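Kitchen and table linen: gallery

Ollbridge Household Textiles
Page last changed 2018-07-05

The gallery holds cloths, towels and runners that have come to us since February. Most were given by people clearing a house, and a few were bought at the Ollbridge market. The full collection stands at roughly 4000 pieces, so only a small part of it is shown on this page. New entries go at the bottom.

Every cloth gets a number, a short note and, when there is time, a photograph. The notes below are from the handling sheets and have been shortened a little. Where there is no photograph yet, the note stands alone. Pieces can be looked at in the reading room if you write first and give the number.

Tea towels

Rilari, red check. Linen and cotton mix, hemmed on all sides, with a hanging loop at one corner. The loop has been sewn back on with a brown thread that doesn't match. Washed many times and now very soft. Photograph to follow.

Rilari, blue border. Same maker and same size as the red check. There is a scorch mark near the middle, the shape of an iron's tip. We have left it as it came. Photograph to follow.

Pradik glass cloth. Thin, plain weave, with the name woven into the edge. It came folded in its paper band and still has the fold lines. The band is kept with it — please don't slide it off to see the back, as the paper has started to split. Photograph to follow.

Runners

Shiferaw runner, long. Heavy cotton with a fringe at both ends. It was on a sideboard for years and one side has faded more than the other. Stored rolled. Photograph to follow.

Shiferaw runner, short. Sold as a pair, but we only have the one. If you have its partner and don't want it, we would be glad to hear from you. Photograph to follow.

Textured cloths

No. 961. White knitted cloth with a raised, waffle-like surface and 4 columns of dark grey decorative stitching, worked in small diamonds and bow ties. The white squares between them have swirling stitching of their own. One edge is frayed and has a few loose threads, so lift it from the middle and keep it away from rings and watch straps. No maker's name is recorded. We would like to know what it was sold as — bath mat, table cloth and baby blanket have all been suggested.
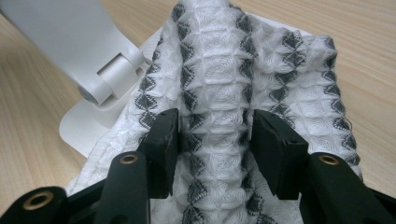 Waiting to be photographed

Three more textured cloths are in the drawer under the window. Two are cream and one is pale green, all bought together in a mixed box. They need a gentle wash and a flat dry before they are numbered.

The Pradik oven cloths will be added after that. To correct a note or offer a piece, use the form on the contact page and put "linen gallery" in the subject line.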